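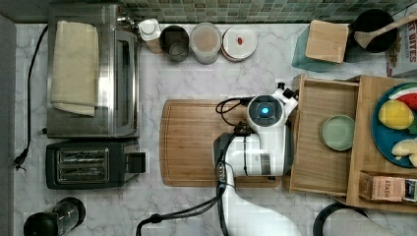 Drotik Brewing, first visit

Home > Beer Trips > Taprooms

Trips Reviews Cellar About

I've been meaning to get to Drotik ever since Bastian Kettler handed me a can of their Mirine pale ale last September, and I finally made the drive: 139 miles each way, and I'd do it again tomorrow! The taproom is small (20 seats, plus a rail along the window) and it was packed when I walked in.

I started with Mirine on draft, which is softer than the can and has this big tangerine smell that hangs around after the glass is empty. Then Vesa, their dark lager. Oh man. Toasty, dry, gone in ten minutes. 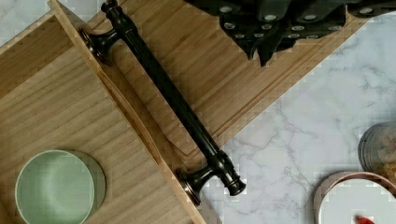 Dark bar pull on light wood.

There were 10 beers on the board and I got through small pours of five. The only one that didn't grab me was the smoked wheat, a bit heavy on the smoke for my taste.
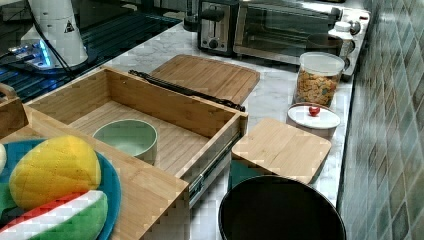

Krisztina Kun: You have to go back for the smoked wheat when it's been in the keg a month! It mellows so much. Did they have the Juhász plum sour on?

They did, Krisztina, and I saved it for last. Tart, a little jammy, with a pink head that fades fast. I brought home four bottles,
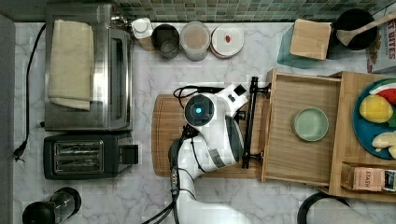

and two of those are going straight into the cellar until fall. The other two won't make it that long (I opened one while typing this). Next time I'm getting there when the doors open so I can grab a window seat.

We use cookies to remember your settings. Accept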